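Slow Breathing Before Bed Tied to Modest Sleep Gains in Shift Workers

By Catrin Phillips
Monday, 10 a.m.

Adults who practiced a paced breathing routine before their main sleep period fell asleep sooner and woke less often than those who listened to recorded talks on general health, according to results released Monday by the Wogan Sleep Study group. The differences were small. They were also uneven across age groups, and the authors caution against reading them as a treatment for insomnia.

The trial enrolled 1,377 adults who worked nights or rotating shifts. Participants were assigned at random to one of two groups and followed for 10 weeks. The first group was taught to breathe at six breaths per minute, with the exhale longer than the inhale, for a quarter of an hour before lying down. The second group spent the same amount of time with audio talks on diet, posture and dental care. Both groups were told that the study was comparing two kinds of bedtime routine, and neither was told which one the researchers expected to do better.

Sleep was measured two ways. All participants kept a written diary. A subset of 900 also wore a wrist motion sensor, which records periods of stillness and movement and gives an estimate of sleep onset and waking. Wrist sensors are less exact than a laboratory sleep recording, which tracks brain activity directly, but they can be worn at home for weeks at a time.

In the diaries, the breathing group reported falling asleep nine minutes sooner at the end of the trial than at the start. The comparison group reported an improvement of three minutes. The sensor data pointed in the same direction but with a smaller gap: four minutes between the two groups. Night waking -- or day waking, for those who sleep in the daytime -- fell by slightly less than one episode per sleep period in the breathing group and was unchanged in the other.

Total sleep time did not differ between the groups in either measure.

"What we see is an effect on the front end of sleep," said Nisreen Azar, the lead author. "People are getting to sleep a little faster and staying there a little more steadily. They are not sleeping longer. The alarm goes off at the same time either way."

The gap between diary and sensor results is common in sleep research. People tend to overestimate how long they lie awake, and a routine that makes the wait less unpleasant can shrink the estimate without changing the underlying sleep very much. Azar said the group regards both numbers as meaningful but considers the sensor figure the safer one to quote.

Age made a difference. Participants over 50 showed the largest drop in waking episodes, while those under 30 showed almost no change on any measure. The paper offers two possible explanations. Older adults wake more often to begin with, which leaves more room for improvement. They also stuck to the routine more closely, completing it on five or more days a week in most cases. Younger participants averaged three.

The analysis did not find a clear dose effect. Those who completed nearly every session did better than those who completed very few, but between those extremes the results were flat. A person doing the routine four times a week could expect much the same outcome as one doing it six times.

Slow breathing is thought to act through the vagus nerve, which helps regulate heart rate and digestion. When the exhale is lengthened, heart rate tends to dip on each breath, and the variation between beats increases. Higher variation is generally taken as a sign that the body is shifting toward rest. The Wogan group measured heart rate variation in a small number of participants at the start and end of the trial. It rose during the breathing sessions themselves but was no higher at other times of day. On that evidence, the routine appears to produce a short-term state and not a lasting change in resting physiology.

Three secondary outcomes were also reported. Scores on a standard daytime sleepiness questionnaire improved in both groups by a similar amount. Self-rated stress fell slightly more in the breathing group, though the difference was within the margin of error. Caffeine intake, recorded in the diary, did not change.

Dropout was higher than planned. Nearly one in five participants in the breathing group left before the final week, compared with one in eight in the comparison group. The most frequent reason given was lack of time. A few participants reported lightheadedness in the first week, in most cases after breathing too deeply instead of too slowly, and the instructions were reworded to stress shallow, easy breaths. No serious adverse events were linked to the routine.

Higher dropout in one arm can distort a result. If people who were getting no benefit were more likely to leave, the remaining group would look better than it should. The authors ran the analysis again with all missing participants counted as unchanged. The sleep onset difference in the sensor data shrank from four minutes to three, and the reduction in waking episodes held.

Eirlys Nicholas, a sleep physiologist not involved in the work, called the design sound and the effect "about what you would expect from a low-cost behavioral routine." She noted that shift workers are often left out of sleep trials, which tend to recruit people with regular daytime schedules.

"Most advice on sleep assumes that you go to bed when it is dark," Nicholas said. "A nurse coming home at eight in the morning has light, traffic and family to deal with. An intervention that works at all in that setting is worth knowing about, even when the number attached to it is small."

She also pointed to a gap in the data. The trial did not record bedroom light or noise, and either could have varied between participants enough to blur the findings. Blackout curtains, earplugs and a cooler room have all been studied separately in night workers, and it is not known whether adding slow breathing on top of them brings any further benefit. 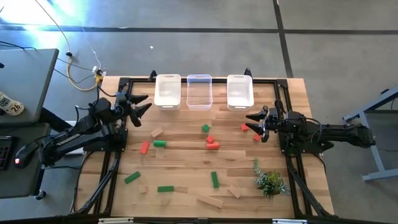 Prys Humphreys wrote in response to the early release that the comparison talks may have been a poor match. A lecture on dental care, he argued, asks the listener to follow an argument, and following an argument keeps some people awake. A quiet control, such as sitting still in low light for the same length of time, would have given a fairer test of whether the breathing itself mattered. He added that he would still suggest the routine to patients who asked for something to try, provided they understood how modest the gain was likely to be.

Azar said the group had considered a silent control and rejected it after a pilot phase in which most participants assigned to sit quietly reached for their phones. A follow-up trial will include a third group listening to instrumental music at low volume. Recruitment is expected to begin in May.

The follow-up will also test a shorter session. Many of those who left the first trial said they could have managed five minutes but not 15, and the flat response seen in the middle range of use suggests that less practice may do nearly as well. Participants will be followed for six months, long enough to show whether the habit persists once the weekly reminder messages stop. In the present trial, the reminders continued through the last week.

For those with long-standing insomnia, structured cognitive behavioral therapy remains the usual first choice. People with lung disease, those who are pregnant and those who take medication for blood pressure were excluded from the study, and the results may not apply to them. The authors advise anyone in these groups to speak with a doctor before starting a breathing program of any kind.

The paper has been accepted for publication following peer review. The written instructions given to the breathing group, one page in length, will be released with it.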